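3.2 Surface clutter on shared tables
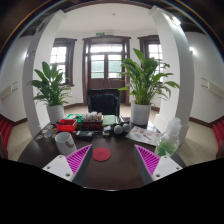 Vol. 16, p. 1691

Figure 4. A shared table in the Puvstead building, with a red round coaster and a white mug among mixed small items.

The second part of the survey dealt with low-value objects left on shared tables. Each of the 35 tables was recorded once, without prior notice to the people using the room. Items were entered on the Kura sheet by type and by distance from the nearest seat. Chairs, lamps and plants standing on the floor were left out of the entry.

Following Fahmy, we separate items in use from items in store. The division is harder to apply than it first appears. In Figure 4 the mug stands beside the table surface's only obvious place for it, the coaster, and was coded as displaced. The clear bottle at the front corner overlaps a printed sheet; both were coded, and the pair was entered as a contact. Contacts of this kind matter for cleaning, as a wet base on paper is the most common cause of damage reported in the Poltotetti interviews.

Containers were treated as one entry together with their contents. The dark red box with white fluffy items and the red tray of dark items therefore give two entries, while the small cards and stickers near the left edge were entered as a single cluster. Coders disagreed most often over clusters – where one ends and the next begins – and a spacing rule was added to the sheet in February. The two grey balls, lying side by side, fall under the same rule.

Books were coded by position only. A book lying flat next to a container, as with the green one in the figure, was entered as adjacent. No attempt was made to judge whether it was being read.

The full set came to 500 entries. Tables with at least one open container held more clusters than tables with none, although the difference was small for tables placed against a wall. Section 3.3 sets out the results by room type.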